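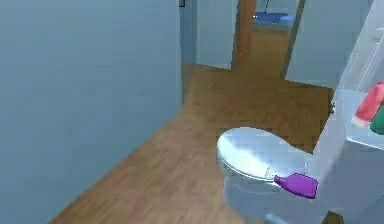 A simulated bathroom used in Guller's pre-purchase evaluation of service robots, with a purple object resting on the closed toilet lid and a doorway to the adjoining room.

ELTBY, April 17, 2022 — Guller, a planning and procurement consultancy for lodging and residential care operators, today announced the release of Cluro 2, a software package for estimating the cost and fit of mobile service robots before equipment is ordered. The release adds simulated room trials to the budgeting tools already in use by Guller clients.

Cluro 2 lets a buyer test a candidate machine in computer-rendered rooms built to the buyer's own floor plans. Results from the trials feed directly into a purchase plan that covers base units, arms, spare batteries, charging points, floor and threshold work, staff training and service contracts.

"Most of the budgets we review contain a unit price and very little else," said Rajitha Amarasinghe, director of planning at Guller. "The unit price is the easy part. A machine that cannot get between the toilet and the wall, or cannot pick up a small bottle from a smooth lid, will leave that work with the housekeeping staff. The labor line in the budget has to say so."

Bathrooms were selected as the first room type for the release. They combine limited floor area, glossy surfaces and small items left in places where a fixed pick-up routine does not expect them. The standard library includes 324 room variants, each of which can be adjusted for door width, floor finish, shelf height and lighting. Buyers can add adjoining rooms to check whether a machine can pass from one to the next without a change in route.

Each trial is run against a task list supplied by the buyer. Typical tasks include clearing items from a toilet lid, returning items to a shelf, and leaving through the doorway with a load. Cluro 2 records completion, elapsed time, contact with fixtures and the number of times a human operator would have been called. These values are carried into a staffing estimate, which can be viewed by room, by floor or by site.

The package was tested in March by Bowen, an operator of extended-stay residences, as part of its equipment plan for the next budget period. Bowen ran the trials on two competing machines and used the output to revise its request for quotations.

"We had planned for 50 units with the same arm on every one," said Thilini Sikder, head of capital planning at Bowen. "The trials showed that the short arm did not reach the back of the shelf in our smaller bathrooms. We split the order into two configurations and moved part of the money into door hardware. I would have preferred to learn that before the first round of quotes, but it was still early enough to change."

Purchase plans in Cluro 2 are calculated over a service life of 5 years by default. The period can be changed. Buyers may compare outright purchase, lease and per-room service pricing in one worksheet, with separate entries for installation, downtime and disposal. Supplier quotations can be imported as spreadsheets — no supplier data is included with the software, and Guller does not accept commissions on equipment sales.

Simulated trials do not replace an on-site acceptance test. Guller advises buyers to reserve funds for a pilot in occupied rooms and to write the pilot's pass criteria into the purchase contract. A template for those criteria is included in the release.

"Simulation is good at ruling machines out," said Henryk Szczepańska, lead engineer for Cluro. "Wet floors, worn grippers and weak wireless coverage still need a site visit. The plan has a line for that visit, and the line cannot be deleted."

Availability

Cluro 2 is available now to existing Guller clients under their current agreements. New clients may license the package by site or by portfolio. Room types for kitchens and linen storage are in development.

About Guller

Guller advises operators of hotels, residences and care facilities on equipment planning, vendor selection and replacement schedules. The company is based in Eltby.

Media contact
Tanvir Saha, Communications, Guller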